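Vandcombe Freecycle and Repair list
Re: Box of leads, keep or tip?
From: Kamran Paracha

Amna Farooqui wrote:
> I've read that you should keep every cable you ever get, coiled and
> tied, in one big box. Ours is for the Cletby swap table. If we tie them
> all nicely, won't people be able to find what they need?

I doubt it. I've been hearing "tie them and they'll stay tidy" since before this list had an archive, and I have yet to open a box in December that looked the way it did in the spring.

I'll give you the USB ones. A thin cord folded into long loops with a narrow white band around the middle does hold together, and you can see which plug you've got without undoing anything.

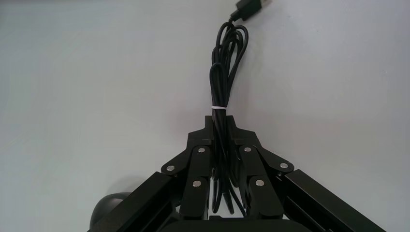

What the band won't do is tell you if the thing charges. We took 90 leads at the Gastwood swap and I would not have sworn to half of them. A neat dead cable is still a dead cable, and it goes home with somebody who then drives back to complain.

Power cords are worse. They're thicker, they spring open, and the plug end always wants to lean over. Fold one, pinch it in the middle, and by all means put it next to the carton it belongs with, if you know which carton that is. I usually don't. A big label full of small print is no help to me when I can't read the language it's in.

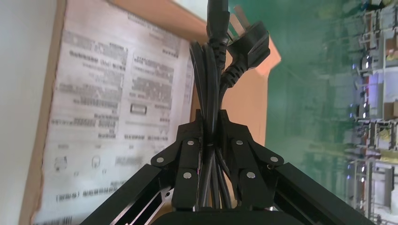
What I'd do before the swap

1. Test first, tie second.
2. Power cords in one box, USB in another.
3. Write the device on a tag, or "unknown" if it's unknown.
4. Anything cracked or frayed goes to recycling, tied or not.

As for the one big box, I remain unconvinced. Black cables in loose loops in an open cardboard box will find each other. You pull on one connector and up comes the lot.

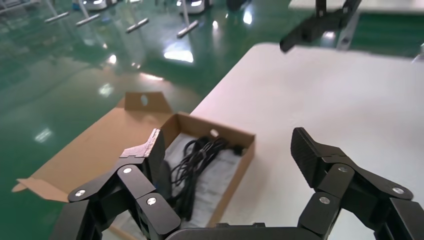 Amna adds that the Fitzgerald hall box was sorted by length last time and people seemed happy enough with it. Fine, but were they happy when they got home? I'd still test them.

Kamran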